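Marking out a bench for a small robot arm

Workshop tips, updated 2/6/20

Ridwan Purba wrote to ask what rules we keep for arms that handle drinks cans and cups. These come from the Ponedico bench sheet, with a few changes made at Erville in January.

Start with the table. Pick a plain pale top and clear it of tools, mugs and paperwork. Wipe it down and let it dry before you put any tape on.

Use short strips of coloured tape for positions, and stick to two colours. Write down what each colour means and keep the note by the stop button. If a strip lifts at one end, replace it – pressing it back down lasts a day at best.

Paper cups are light and tip easily. Stand them towards the back, rims up, and leave a clear stretch in front for the fingers to come in.

Hold a can round the body and keep it upright. Practise with a sealed one. An open can should be empty and rinsed, unless the job really is pouring, in which case have a cloth ready and nothing electrical lower than the table.

Keep cable loops short enough that they can't catch a rim. Move the arm by hand through its full reach, power off, and watch the loops as you go. 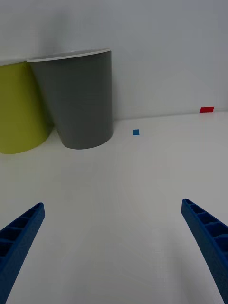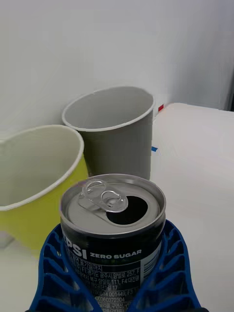

Open can, with the cups behind.

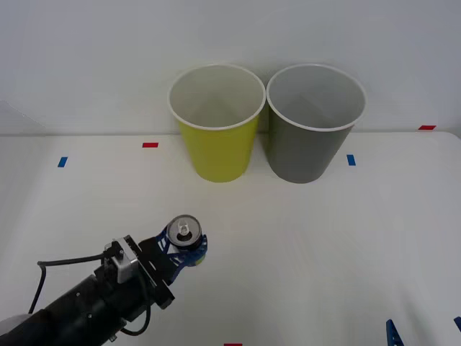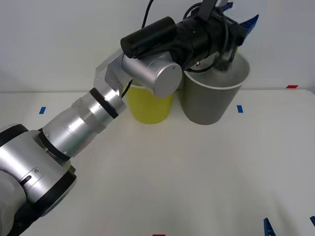 Where two arms share a table, only one should be moving over the cups at a time. Park the other low and well to the side. Our sheet sets the slow speed at 21 per cent for any new task, and it stays there until the task has run 39 times without a knock.

Stay out of reach while the arm is live. If a cup falls, stop the arm first and pick the cup up second.

Check the fingers for cracks at the end of each session, mainly along the thin ribs. Deividas Ramanauskas keeps a spare pair in a labelled tub, and the label has the fitting date on it. Write the new date on when you swap them.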